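3.2 Rehearsal conditions and the handling of objects

The second group of rehearsals was held at the Pradulthorpe studio, where the touring version of Nishad was prepared for a cast of eight. Actors in this group had been trained either in a movement-based school or in a text-based one, and the aim was to see whether the difference in training showed in how they marked the start of a spoken line. Each session opened with a silent warm-up, followed by two full runs of the same short passage.
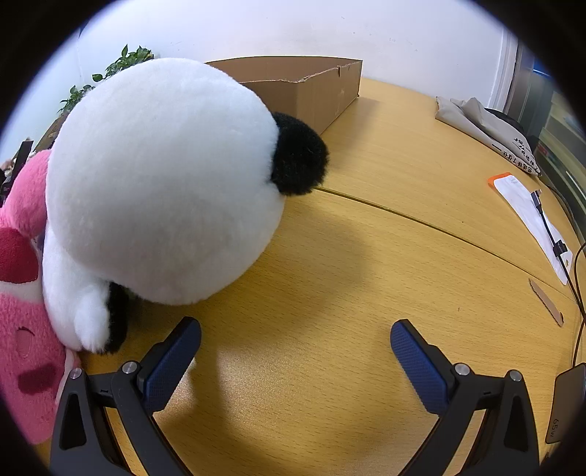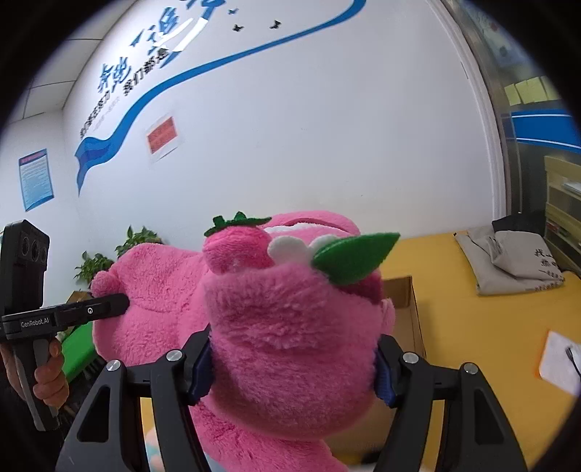
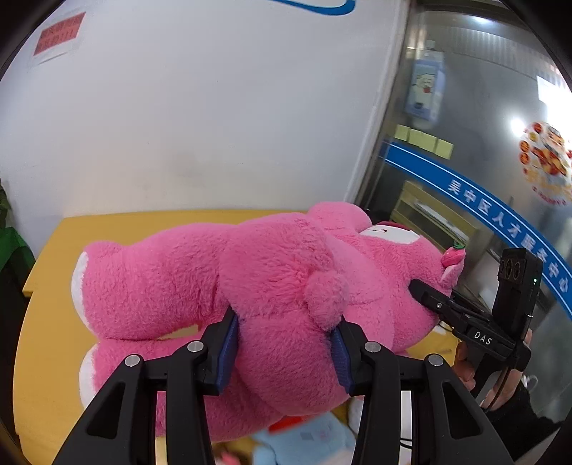 Figure 4. Plush toys.

Mpho Coetzee objected at the draft stage that a line does not start when the voice starts, and that any measure taken from the first audible sound will favour actors who were taught to breathe late. On this view the intake of breath, the shift of weight and the first syllable form one action, and to cut it at the syllable is to record only the end of it. We accept the point in part. The coding scheme was changed so that each line carries two onset marks, one for the first visible preparation and one for the first sound. Where the two coders could not agree on a visible preparation, only the second mark was kept.

A total of 700 lines were coded in this way. Of these, 59 were removed because the actor was prompted, stopped or began the line again. The remaining lines were divided by speaker and by run, and no attempt was made to balance the number of lines between parts, as the passage itself is uneven: the two leading parts hold more than half of the text, and one part has a single speech near the end.

The gap between the two marks was longer among the actors with movement-based training in the first run. In the second run the difference was smaller, and for three of the actors it could not be told apart from the ordinary spread between their own lines. We do not read this as evidence that training has no lasting effect on timing. Both runs took place on the same day, with the director present, and the notes given between them dealt mostly with pace. An actor who has just been asked to pick up cues more quickly will do so whatever school he or she attended.

A further difficulty concerns lines spoken while an actor is handling an object. Putting down a cup or folding a letter gives the coder a clear movement to mark, but the movement may belong to the business of the scene and have little to do with the line that follows. In the Puscombe rehearsals, described in section 3.1, such lines were coded in the same way as all the others, and this probably lengthened the measured gap for the parts with most stage business. For the Nishad material they were given a separate code. The two sets of figures should therefore not be compared directly — a limit which applies to Table 2 as well.

The coding was carried out in Plarkiritz, a free annotation program used in the department for work on spoken dialogue. It allows several layers of marks on one recording and exports them as plain text. Its main weakness for our purpose was that marks could be placed only to the nearest video frame, so very short gaps were recorded as zero. There were 22 such cases. They were kept in the analysis, as leaving them out would have raised the average for precisely those actors who prepared least before speaking.

Coetzee's second comment dealt with the coders themselves, both of whom had acted in student productions and might be expected to see preparation where an ordinary spectator would not. To test this, a short extract from the first run was given to a third coder with no stage experience. The third coder placed the visible mark later than the other two in most lines, though the order of the actors from longest gap to shortest stayed the same. Only the order is used in the argument of section 4, and the original marks have been left as they stood.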